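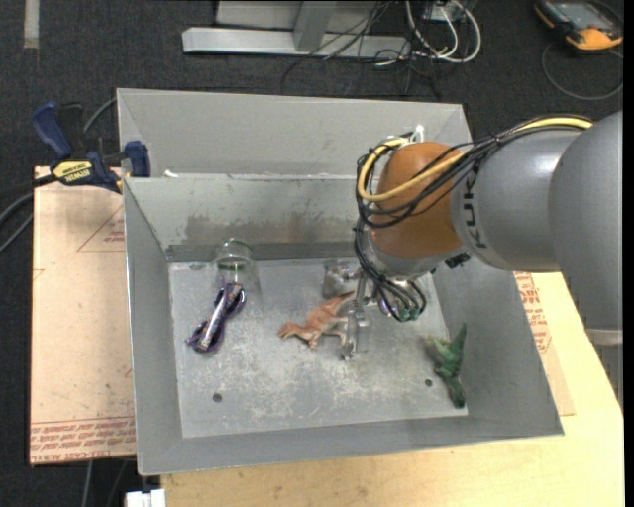 Man-lok Yuen wants to know whether a dehumidifier is worth paying for or whether the whole thing is a racket. The back bedroom of the house has had a musty smell since April, there is black speckling behind the wardrobe, and the man from Somance who came to look at it spent three minutes in the room before quoting 1574 pounds for "treatment". He had a meter with him that beeped at every wall he put it against, including the one in the hall that has never given any trouble. A neighbour swears by the Plestau dehumidifier, which is 232 pounds. Has anyone lived with one for a full winter, and did it do anything apart from run up the bill?

Posted 9 November 2021

Chiu
I would not sign anything with a firm that sells the cure and does the survey. Those meters are made for timber. On plaster they will beep at old salts, foil-backed lining paper and all sorts.
Speckling behind a wardrobe on an outside wall is nearly always condensation. Pull the wardrobe out a hand's width, stop drying washing in there and keep the door shut when someone is in the bath. Then buy a cheap humidity gauge and write down what it says morning and night. If it sits at 80 per cent, you have your answer and it cost you next to nothing.
I am not against dehumidifiers – I own one – but they don't mend a leaking gutter. Go outside when it is raining hard and look up. You'd be surprised how many people have never done this.

Esus
just open a window

Plasterdust
Opening a window is fine until it is foggy out and the heating is on. I had a different make from the Plestau so can't speak for that one, but the things to check are how noisy it is, how big the tank is and whether you can run a hose from it. Ignore the litres per day on the box, as that figure is usually for a very warm, very damp room and not a bedroom in November.
Mine did get rid of the smell. The black marks I had to wash off myself, and they came back in one corner, where the pointing had gone. Would I buy it again? Possibly, second hand. Would I pay Somance or anybody else that sort of money on the strength of a three-minute visit? No. Ask them to put in writing what they think the cause is and see how quickly they ring you back.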